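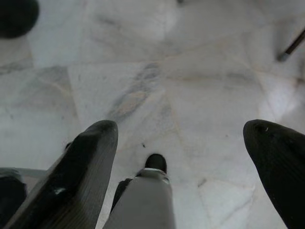
Fig. 1. White marble floor, large tiles, with grey and faint beige veining.

Unit 2: Is the floor clean?
Course notes, Philomena Geraghty

Most housekeeping manuals will tell you that a marble floor shows everything. I doubt it. Look at Fig. 1 and try to say which marks you would mop. The grey streaks run diagonally across the middle tile and there are patches of pale tan beside them. You can scrub veining all Sunday and it will still be veining. A tea stain of the same color could sit next to it for months.

Then there is glare. The right side of the floor has a bright patch, and people tend to read shine as clean. Shine tells you where the light is. Walk around and look again from the other side before you sign anything off.

Small specks are easier. There is a tiny dark one on the floor in Fig. 1, and I would not guess from a picture whether it is grit or a mark in the stone. Run a dry fingertip over it. Grit moves.

On products I remain unconvinced. The Zillau leaflet promises a "restored" surface in 15 minutes and never says restored to what. Howard Lockwood used it in the Skilleck hallway in December and was pleased, but he also changed the mop head that week - so we learned very little. Never put vinegar on marble, whatever your aunt says.

For next time: pick one tile at home, sketch its veining and seams, and mark anything you can't explain. Bring the sketch unfinished if you have to.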